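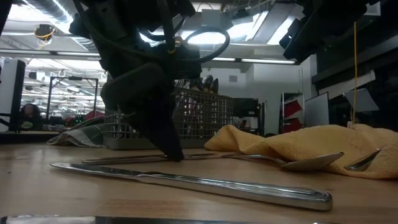
Issue 46, page 2

Our winter visit was to Prevetti, the tableware hire firm on the Eder estate. They send out plates, glasses and cutlery for weddings and works dinners, and they open the building to visitors for one afternoon before the Christmas rush. The bus took 50 minutes and dropped us at the wrong gate, so we walked round by the loading bay.

Rosemarie Meinecke met us at the door and gave out visitor badges. She started in the plate store, which is cold and full of crates. The largest order on the board that afternoon was for 422 settings, all going to one hotel.

Most of us had come for the cutlery. It is laid out on wood-topped tables, with plastic baskets for standing it upright. In the first basket we looked at, the forks had their tines up and the spoons their bowls up. There were still a knife and a couple of spoons on the table in front of it, and a yellow-orange terry cloth in a heap at the side. The knife was a good heavy-looking one, narrow in the blade with a thick, grooved handle. I have been looking for that shape for years and only ever find the thin ones.

There was some discussion about which way up cutlery ought to go. Rosemarie prefers handles up for knives, and says people at home can please themselves with the rest. She also told us that Prevetti polish by hand with a dry cloth, and that teaspoons go missing more than anything else they hire out. 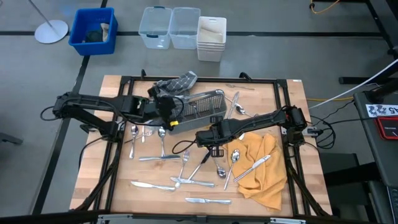
Hinds, December

I am writing up the rest from home. The other cutlery table had a butcher-block top in tan and pinkish strips, the sort I would like in my own kitchen. A grey basket with divided compartments was sitting at a slant in the middle, with a knife, a spoon and a fork out beside it. The cloth there was dark grey with a white grid pattern, left crumpled at the back. Several of us asked where to buy the cloths – Rosemarie gave us the name of a supplier, Beto, but I have not looked them up yet.

Tea was in the upstairs office, with fruit cake. The stairs are steep and there is no lift. Members who want to go next year should bring a coat for the plate store and get off the bus at the second stop on the estate.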